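家务机器的验收，应当从一筐没有分拣的衣服开始

Skatau服务与劳动研究室 评论
17/05/2026
阅读时间：8分钟
分享 70 评论 4

近来，养老机构、酒店和社区洗衣房的管理者不断收到同一类来函。来函的供应商声称，双臂机器已经能够承担叠衣、收纳、擦拭、装箱等工作，并建议采购单位在下一预算周期内预留经费。本研究室在过去一年中接触了若干此类项目，其中既有面向家庭的Umier，也有面向小型车间的Aidoo。本文拟就一个较为朴素的问题陈述意见：机器现在能不能做家务，能不能做车间里的杂活。

我们的判断是，在限定的品类、限定的台面和有人值守的前提下，能做一部分；作为可以交付、可以排班、可以替代一个岗位的服务，目前还不能。两句话需要放在一起读。只引用前一句，会使采购单位过早签约；只引用后一句，则会使真正有价值的试用得不到支持。

一、叠一件上衣为什么仍是难题

工业自动化的成就，大多建立在刚性物件之上。一个金属壳体今天和明天的形状相同，夹具按图纸制造，误差可以事先估计。衣物没有这样的性质。同一件上衣，从筐里取出十次，便有十种堆叠的方式，袖子可能压在身下，下摆可能翻卷，领口可能朝里。机器首先要认出眼前的是什么，继而要判断哪一条边是真正的边，哪一条只是折痕，最后才谈得上从哪里下手。

从事洗衣工作的人很少意识到自己在作这些判断。Glenys Howells在Cellum洗衣房负责叠整工序，她向我们演示时，习惯先提起肩部抖一下，让布料依靠自身重量垂顺，再落到台上。我们请她放慢动作，她反而叠得不如平时整齐。这一抖之中包含了对布料厚薄、弹性和含水程度的估计，而这些估计从未写入任何操作规程。

机器若要达到同样的效果，可以走两条路。一条是由工程人员将每一个步骤写明，另一条是由人反复示范，让系统从示范中学习。近年的进展主要来自后者，我们对此持肯定态度。示范学习使机器第一次能够以较为自然的方式处理柔软物品，两只手一边一个角，将布面拉平、对折，这在从前的自动化设备上很难见到。但示范学习也带来了一个不容易察觉的限制：机器擅长的范围，大体就是示范所覆盖的范围。示范中多为短袖上衣，它便善于处理短袖上衣；遇到带帽的、带拉链的、里外翻反的，表现便难以预料。

供应商的演示材料通常不会说明这一范围。我们并不认为这是有意隐瞒。演示的目的在于展示能力的上限，而采购所关心的是下限，二者本来就不是一回事，理应由不同的文件来回答。

二、四月试用的所见

今年四月，经Cellum洗衣房同意，本研究室观察了一次双臂设备的叠衣试用。试用采用日常送洗的混合衣物，共70件，不作预先挑选，仅剔除了需要干洗的品种。设备由供应方人员安装，由洗衣房一名员工在旁值守。

记录如下：有8件在折叠中途停下，需要值守人员伸手整理后方能继续；另有2件从台面滑落。其余衣物均完成了折叠动作，但完成动作与达到洗衣房的交付标准是两件事。按照Howells女士的标准，完成的衣物中仍有不少需要重新对齐下摆，或将翻出的标签收好。她没有逐件登记，我们也不愿在事后补造一个比例。

有三点观察值得记录。

其一，停顿比失误更费人工。设备停下时并不总能说明原因，值守人员需要走近台面，判断是夹持不稳、布料打卷还是识别不清，再决定如何处理。一名熟练员工用同样的时间，往往已经将那一件叠完。供应方的报告按“成功”与“失败”两栏统计，停顿之后恢复的一律计入成功，这一口径对采购单位没有帮助。

其二，前道工序仍由人完成。衣物从烘干机中取出、分拣、翻正、逐件放到机器够得着的位置，这些都由员工承担。叠衣是整条流程中较为显眼的一段，却未必是最耗时的一段。若机器只接手中间一段，前后两端的人便要配合机器的节奏，节省下来的工时很可能在等候中消耗掉。

其三，台面本身成了需要管理的对象。人叠衣服时，旁边堆着几件别的衣物并无大碍，顺手拨开即可。机器在同样的环境里则可能将相邻的布料一并夹起，或者误认边缘。试用期间，值守员工数次主动清理台面，事后询问，她并不觉得这是额外的工作。我们认为应当计入。

以上情况不足以否定该设备。一年以前，同类设备面对未经挑选的衣物，多数情况下连第一步都难以完成。进步是实在的，也比我们原先预计的要快。只是进步的速度与可用的程度是两个量，前者常被用来替代后者，决策者应当留意。

三、车间的杂活与家里的杂活

有意见认为，家庭环境过于杂乱，机器应当先在车间成熟，再进入家庭。这一看法有其道理，但低估了车间杂活的复杂程度。

车间里容易自动化的部分，多数早已自动化。剩下交给人做的，恰恰是零碎、多变、难以归类的事务：把来料从纸箱中取出并除去填充物，将缠在一起的线缆理开，在换产时更换料盒，擦去溢出的胶，给形状不一的物件套上袋子。参与Aidoo项目的Ffion Wogan曾任装配线班长，她向我们列举这类事务时指出，班组里没有哪个岗位叫“理线”，可是每天都要有人理线。这类工作不见于岗位说明，自然也难以写入设备的技术要求。

从难度的性质上说，理线与叠衣相近，都涉及柔软、会自我缠绕的物体；从容错的角度说，两者则颇为不同。家中一件上衣叠得歪斜，后果不过是再叠一次。车间里一根线插错位置，可能要到检验环节才被发现。反过来，车间有固定的照明、固定的台高和受过培训的人员，家庭则有儿童、宠物和随手放下的水杯。因此我们不赞成笼统地讨论“车间先行”或“家庭先行”。较为合理的顺序，是按照具体任务的出错代价与物件变化程度来排列，而不问任务发生在哪一类房屋之内。

依此排列，毛巾、床单、枕套等规整织物的折叠应居于前列。洗衣房和酒店在这方面已有多年使用专用机械的经验，双臂设备的价值在于补足专用机械不愿处理的小批量。混合衣物的折叠居中。涉及老人贴身衣物的整理与分发，我们主张暂缓，其理由主要在于尊严和差错：把一位住客的衣服送到另一位住客的柜中，对机构而言是小事，对当事人往往不是。

四、关于人手

讨论家务机器，不能回避人手问题。养老机构招聘洗衣与清洁人员的困难，我们在走访中屡次听到，并无夸大。Eluned Skyrme主管一家住宿型养老院的后勤，她对机器的期待十分具体：希望夜班不必再有人留下叠毛巾，使护理员能够回到走廊上去。这是正当的期待，也是我们支持继续试用的主要理由。

然而现有设备尚不能在无人值守的情况下运行一整个夜班。若为机器另派一名值守人员，夜班的人数并未减少；若由护理员兼任值守，则护理员要在呼叫铃与机器提示音之间奔走，结果与初衷相反。供应方提出以远程值守解决，即由异地人员在设备停顿时接管操作。此办法在技术上可行，但意味着机构的洗衣间内将有一路影像持续传出，而洗衣间里有绣着住客姓名的衣物。是否接受，应当由机构与住客及其家属商定，不宜作为软件服务条款中的一项默认设置。

另有一类劳动，在多数讨论中被忽略，即示范者的劳动。机器所学的每一次折叠，都来自某个人的手。Umier项目中承担示范工作的Cadi Howells每日重复同一组动作，其工作强度与洗衣房员工相差无几，对手腕和肩部的负担甚至更为集中。机构在询问设备价格的同时，也应当询问示范数据由谁提供、如何计酬、工时如何安排。我们注意到，供应商对第一个问题准备充分，对后几个问题则需要“回去确认”。

至于岗位替代，本研究室不认为在可见的合同期内会出现大规模的替代。更可能发生的是岗位内容的变化：叠整工成为分拣、值守与返工的人员，工资等级却仍按叠整工核定。我们建议用工单位在引入设备之前与员工代表商定新的岗位说明，并把处理设备停顿列为一项有报酬的技能。

五、对采购单位的建议

第一，验收应使用本单位的物品。供应方自带的样衣大多尺寸适中、颜色均匀、面料挺括，在其上取得的结果不能推及一件洗旧了的开衫。验收当日，应从正在流转的筐中直接取用，不熨烫，不预先铺展。

第二，统计口径应以人的干预为单位。每一次伸手、每一次重新摆放、每一次重启，均应记录时长。报告中应同时列出熟练员工在相同条件下处理同一批物品所用的时间，以便比较。员工的那一组数据，应当在其知情并同意的条件下采集，且不得用于个人考核。

第三，试用期不宜短于两个月。设备在安装后最初几日通常有供应方工程人员在场，其表现代表工程人员与设备的合力。待工程人员撤离，衣物随季节变厚，值守员工换过一轮，才能看到接近日常的情况。

第四，合同应写明软件更新的责任。基于学习的设备在更新之后，可能在原先可靠的品类上出现退步。试用期间即有一次更新，更新后设备处理长袖衣物较为顺畅，对毛巾的对折却不如从前平整。采购单位应当有权要求恢复至先前版本，并在更新前得到书面通知。

第五，安全要求不因任务轻柔而降低。叠衣的动作看来缓慢温和，机械臂的关节处仍有夹手的可能，员工伸手整理布料时尤其如此。设备停顿时是否真正断开动力，应在培训中讲明，并由在场的每一位员工亲手操作一遍停机程序。

六、余论

对于公共部门，我们另有一项建议。目前各项目自行设计测试，彼此无法比较，机构只能凭演示的观感作出决定。由公共资金支持一套共用的任务清单，费用不高，收益却相当广泛。清单应当由洗衣工、护理员、装配工参与拟定，把他们认为麻烦的物件列进去：缺了扣子的衬衫、洗缩了一只的袜子、内衬脱线的外套、夹角松开的床笠。研究人员往往选择便于计分的任务，从业人员则知道哪些任务会在下午四点让人心烦，两种知识都需要。

Mererid Wynne审阅本文初稿时提出，研究室对Umier一类家庭设备着墨过少。我们接受这一批评。家庭设备的试用条件难以统一，现有材料多由供应方提供，本研究室尚未取得独立观察的机会，故不作评价。待入户观察的安排落实之后，将另文讨论，届时也会一并公布试用表格与计时方法，供各机构取用和修改。

在此之前，对于收到报价的机构，我们的意见是可以试，暂不宜买断；可以租用一台放在叠整台旁，暂不宜据此调整夜班编制。有关Cellum试用的书面问询，可寄至本研究室。
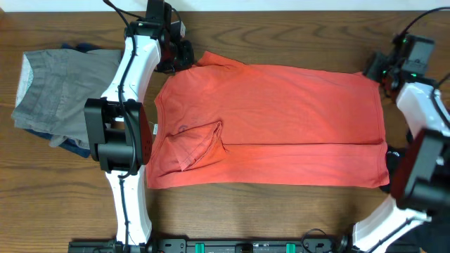
双臂设备在木纹台面上处理一件珊瑚红色衣物，左侧另放有一小叠衣物。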